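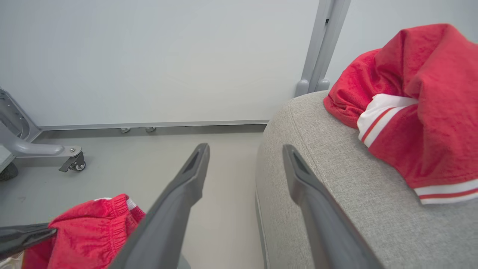

Red load: seat, container, drum

Neves laundry room pages, gallery 4

The Neves laundry room handles coloured wash in single-colour loads. Reds are the smallest of these loads and the one with the most rules attached. This page covers the red load from the point where garments are put down on the grey padded seat to the point where the drum door is closed. Whites and darks are in galleries 2 and 3. Drying is covered in gallery 5, which is still being written.

Garment weights are dry weights. Temperatures are the programme setting on the machine, with no correction.

The seat

The padded seat has a light grey woven cover, a rounded edge, and a seam along the front where the top meets the side. It serves as the put-down surface for anything that has not yet been assigned to a load. It is low enough to reach from a kneeling position and the cover does not snag fleece.

Garments are put down singly and left as they fall. Folding at this stage was tried under the Bridel layout and dropped. A folded garment hides its cuffs, and the cuffs are where most of the sorting information is found: trim colour, rib condition, loose thread.

The cover is brushed down before each load. Grey lint shows on red fleece and does not wash out of it reliably. A stiff clothes brush is enough. Adhesive rollers leave a residue on this type of weave and should be kept off it.

Nothing damp goes on the seat. Damp items go straight to the rail by the door.

What counts as red

The red load takes plain red, red with white trim, and red with narrow white stripes. It does not take pink, orange or burgundy. Pink goes with the pale colours after its third wash. Burgundy goes with darks from the start.

Red with white trim is the difficult case. The trim is usually a different fibre from the body and takes up loose dye more readily. Striped cuffs and hem bands are the first place where bleed becomes visible, normally as a pink cast on the white stripe closest to the body fabric. Check the cuff first, then the hem, then any lining. If all three are clean the garment is stable at 30 degrees.

Test for new items: wet a white cotton square, press it on an inside seam for 10 minutes, then lift and look. Any colour on the square means the garment is washed alone, cold, and tested again afterwards. Two clean squares in a row and it joins the load.

The container

One container is used for reds and for nothing else. Its rim is braided, which gives something to grip when it is carried by one side, and it is oval, so it passes between the seat and the wall shelf without being turned.

The liner is white cotton. White was chosen over the grey liner supplied by Fornik so that dye transfer from a damp item can be seen. The liner weighs 200 g dry and is washed with the white load on a Tuesday. It is allowed to sit in creases in the container. Pulling it tight puts strain on the upper edge, and the first liner tore there.

Lining also protects the garments. Openwork sides catch on drawcords and on the loops of fleece, and a pulled loop cannot be put back.

Oval woven basket, tan-brown braided rim, openwork sides. White liner down the walls and across the inside, creased. Crumpled red cloth in the bottom.

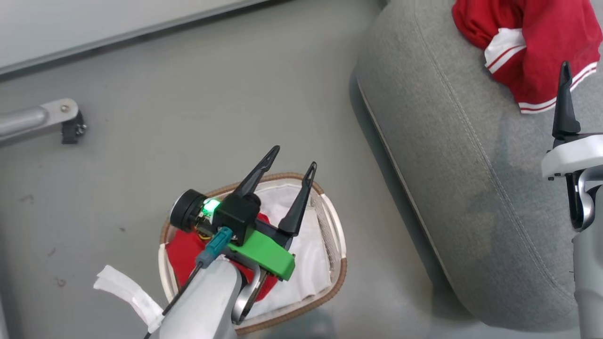 Lifting and transfer

Lift from one point and let the garment hang. A garment picked up at a corner or a cuff opens under its own weight and drops anything caught in its folds. Socks are the usual find. A garment scooped up as a bundle goes into the container as a bundle, then into the drum as a bundle, and comes out with a dry patch in the middle.

The preferred point is an edge that already carries a band or a double layer of cloth. Single-layer jersey held at one point will stretch if the item is heavy. For anything over 500 g, take two points.

The order on the seat is not important. The order in the container is, to a limited degree: heavy items at the bottom, shorts and other light items on top. Elastic waistbands should not be at the bottom under weight for days at a time. They recover, but slowly, and the gathers take on a set.

Hold the garment over the rim before letting go. Lowering it until the bottom edge is past the rim keeps sleeves and legs from ending up outside. This sounds minor. In the room as it is laid out now, anything hanging outside the rim reaches the floor, and the floor is on the same schedule as the drum filter, not the same schedule as the seat.

Pockets

Pockets are emptied at the seat and never over the container. Zips are closed, drawcords tied in a single bow. Paper is the main hazard. One tissue in a load of red fleece means more than an hour of brushing, and the fibres will still be turning up in the next load.

Loading and settings

The load goes in from the container with the heavy items last. Fill the drum to two thirds. The Mukeo liquid is dosed at the lower line for a red load of ordinary soiling and at the upper line for sports clothing. No softener with fleece, and none with elastic waistbands.

Programme: colours, 30 degrees, 800 spin. Reds that have passed the square test can go to 40 if the label permits, but we have not found a difference in the result except on collars.

One dye catcher sheet is added when any garment in the load has white trim. The sheet is kept after the wash and clipped to the load card. A sheet that comes out deep pink is a reason to go back to the square test for everything in that load. A pale one can be ignored.

Remove the load as soon as the programme ends. Standing wet is the most common cause of bleed into trim, more common by our cards than temperature. The effect is local: it appears where a white stripe has been pressed against red body fabric, and it follows the fold line.

Known problems

Pink cast on striped cuffs. Rewash at once with a fresh dye catcher, cold, before drying. Once dried, the cast is much harder to shift. Bleach is not used on any trim.

Grey lint on fleece. Brush dry, in one direction. Check the seat cover.

Twisted hem bands. Usually caused by overfilling. Ease the band flat while wet and dry the garment on a flat mesh.

Liner turning pink. Something went in damp. Wash the liner separately before it rejoins the white load.

Separated sets. Tops and shorts bought as a set should go through every wash together, even where only one of them needs it. After a dozen washes apart the two reds no longer match.

Last in the series

Red cloth with white trim, lifted clear of the grey padded surface, its lower edge over the container. One white corner is held at the very top and a white band with thin red stripes crosses the cloth just below. A second red garment is still on the padded surface, white cuff to the left, striped trim along the lower hem.
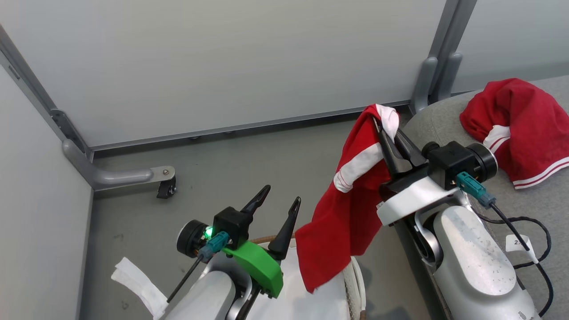

Fernanda Caldeira wrote in to disagree with the order of work. Her view is that trimmed garments should not wait in the container at all, lined or unlined, and that they should go from the seat to the drum on the day. She also puts them in a mesh bag, inside out, with the cuffs turned back once so that the stripe lies against its own rib and not against the body. She has used the Bridel bags for this and reports clean white after two winters of weekly washing.

The turned cuff has now been tried here on a single load. The trim came out clean, although it was clean before. The ribs held a crease until the garment was worn. Further loads will be carded separately and the results added below the settings section.

On waiting time, the rule stays as it is for dry garments. For anything worn for sport, same day is accepted as the better practice, and the wording in gallery 3 will be brought into line.

Corrections to this page go to the laundry room box, marked with the gallery number.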